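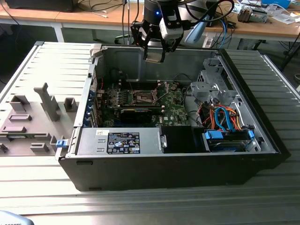 Gripper stops mid-descent with a force fault, but only over the back of the case

Posted in Cells & Fixtures by Zuzana Vrabec, 15/09/2025

We do teardown of retired office desktops. Tower on its side, panel off, arm goes in and takes out whatever we tell it to take out. The arm runs on Hamix, the gripper is a two-finger parallel one with a wrist camera, and until last week I would have described the whole arrangement as boring, in the good sense.

Now it faults. Code 294, "unexpected contact force," always on the way down near the rear top edge of the chassis. It stops, sulks, and waits for me to acknowledge. No contact that I can see. I have put my face as close as the safety rules allow (and no closer, Juraj, before you start) and there is daylight between the fingers and the metal every time.

Things I have done:
Re-zeroed the force sensor. Twice.
Swapped the fingers for the spare pair.
Lowered the approach speed to 25 percent, which made it fault more slowly.
Raised the force limit from 6 newtons to something I won't put in writing. It went through fine, and then it put a dent in a case, so I changed it back.

It does the front of the case all day without a complaint. Drive bays, no problem. Has anyone seen this? I have a pallet of these things and October is when the next one arrives.

Cliltano_Dave
Reinstall Hamix. Fixed mine.

Juraj Vávra
Please don't reinstall Hamix. You will lose your tool calibration and have the same fault with a newer splash screen.

Look at your camera cable. If it arcs up off the wrist and is tied down somewhere along the arm, there's a good chance it goes tight when the arm reaches to one side of the table and has slack on the other. The force sensor sits between the arm and the gripper, so it can't tell a cable pulling from a chassis pushing. It just knows something has hold of it. Re-zeroing won't help if you do it at home position, where the cable is relaxed and so is everybody else.

To check: take the case off the table completely, put people outside the fence, and run the same path in air at low speed with the force readout logging. If the number climbs as you near the rear position with nothing under the fingers, it's the cable. If it stays flat, I'm wrong and you should look at the payload setting next. A camera added after commissioning very often never makes it into the payload mass.

And leave the limit at 6. The dent was the limit telling you what it was for.

Leinonen
Had the same thing on a Stomum cell, also after adding a camera. Ours was both: tight cable AND wrong payload. We fixed the cable first, the fault got rarer, we declared victory and bought cake. It came back the following week. Do the payload while you're in there.

Zuzana Vrabec
Ran it in air. Readout climbs nicely all the way to the back and trips over nothing whatsoever. Moved the tie point to give the cable a longer loop and now it stays nearly flat. Payload still had the camera down as weighing zero, so that's corrected too. Will run a full shift before I say anything about cake.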